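Buy a used junior kart now or do another season of arrive-and-drive?

Posted in Karting > Getting started
4 Sep 2021

gridbox_parent

My daughter is 12 and has done two seasons of arrive-and-drive at Kimska. She finished third in the summer series and now wants her own kart. I have never raced anything and I don't know much about engines, so I'm trying to work out whether this is a sensible time to buy.

A family at the track is moving up to seniors and is selling a Larkolis junior chassis with a four-stroke engine, a stand, a spare set of rims and a box of sprockets. They want $2944 for everything. The chassis was bought new four years ago and the engine was last rebuilt in July. I have seen the rebuild receipt but not the kart stripped down. They say it has never had a big crash.

A club weekend with your own kart is $175 to enter, practice included. Arrive-and-drive costs more than that per day, but you go home with nothing to fix.

What I would like to know:

Is the price fair for a chassis that age?

What should I look at before handing over any money?

She weighs 113 pounds with her helmet and suit on. Will that be a problem in the junior class? She is growing fast and the seller's son was a good deal smaller.

We have a single garage and a mid-size SUV, no trailer. I can get the kart home if I take the bumpers and rear wheels off, or so I'm told.
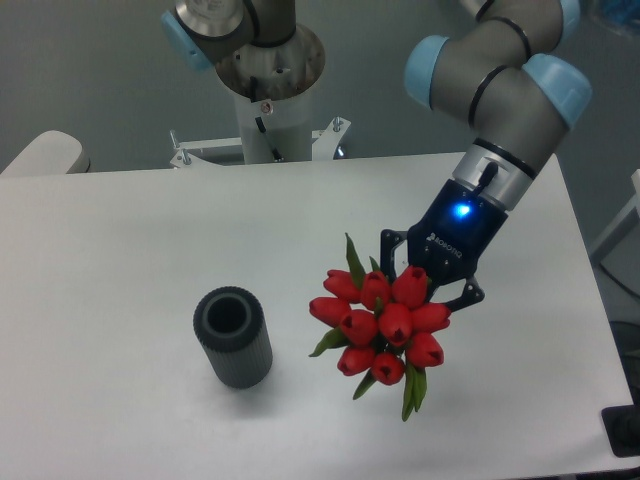

Lucie Kowalchuk

The price is a little high but not silly if the engine really was rebuilt this summer. Ask who did the work and call them. Most engine builders will tell you what they replaced if you give them the seal number. If they can't find it in their records I would offer less, or walk away.

Her weight will probably be fine. Junior classes go by the combined weight of kart and driver, so look up the minimum in your club's rules and then put the kart on the scales with her sitting in it, in full gear, with the fuel level you would expect at the end of a race. If she is under, you bolt lead to the seat. If she is over before you add any lead, you are giving time away on every straight and it will only get worse as she grows. Ask the seller how much lead is on it today. If his son was small there may be plenty, and you can take some off.

The seat is the bigger issue. It was fitted for a different child. If it is too narrow she will get bruised ribs, and if it is too wide she will slide around and hang on to the wheel. Budget for a new seat and a proper rib protector whatever the seller tells you. Seat position changes the handling a lot, so have someone at the track measure it for you before you drill anything.

On the chassis, turn it on its side and look underneath. The rails will have scrapes, all of them do. You are looking for flat spots where the tube has worn thin, and for cracks around the welds at the seat struts, the axle bearing carriers and the front yokes. Fresh paint in one small area is a bad sign. Then spin the axle with the wheels off and watch the end of it. If it wobbles, it's bent. An axle is replaceable and should come off the price. A twisted frame is another matter, and you need a flat table or a set of lasers to check for that. The kart shop at your track should have one or the other and will charge a small fee.

Four years is not old for club racing. We ran ours for longer than that and sold it to another beginner.

wetline_tom

get the kart, you learn way more with your own. don't overthink it. tires matter more than anything and she'll want new ones for the first race anyway. also buy a decent chain breaker, the cheap ones bend

Landry

I agree with most of what Lucie wrote, but I would think about the running costs before the purchase price. Entry is $175. Then you have fuel, oil, chain lube, a set of tires every few weekends depending on how hard your club's compound is, and whatever gets bent. When we started I kept a sheet in the garage and the kart cost us roughly the same again over the first year. Nothing went badly wrong, it was just a steering shaft, two tie rods, brake pads, a clutch and a lot of small hardware.

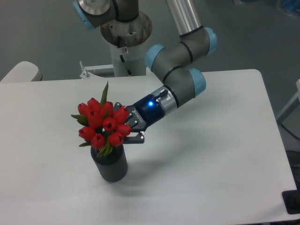
Gray arm on a white pedestal, with the white table in front.

The other cost is your time. Plan on one evening after each race to clean it, check every nut, oil the chain and look over the brakes. Your daughter is old enough to do most of this with you. Mine started with cleaning and tire pressures and was changing sprockets by the end of the season.

Transport with bumpers and wheels off does work, I did it for a few months. Drain the tank first. You will be tired of it by the third race, and a small used utility trailer is worth looking for over the winter when people want them gone.

If you are not sure, ask the seller to bring the kart to a practice day and let her do 3 sessions in it, with pads in the seat if needed. A seller with nothing to hide usually agrees. Listen for how it starts when hot, and check afterward whether the brake pedal still feels the same as it did in the morning.

One more thing: ask whether the engine class will still be offered at your club next season. Ours dropped one with very little warning and the engines were hard to sell after that. Vonuver has kept the same junior rules for a while, and their meetings might be within driving distance if Kimska changes anything.

gridbox_parent

Thanks, this helps. I have asked the seller about the lead and the builder's name, and he is fine with a practice day. I'll take her along and get the frame checked while we are there.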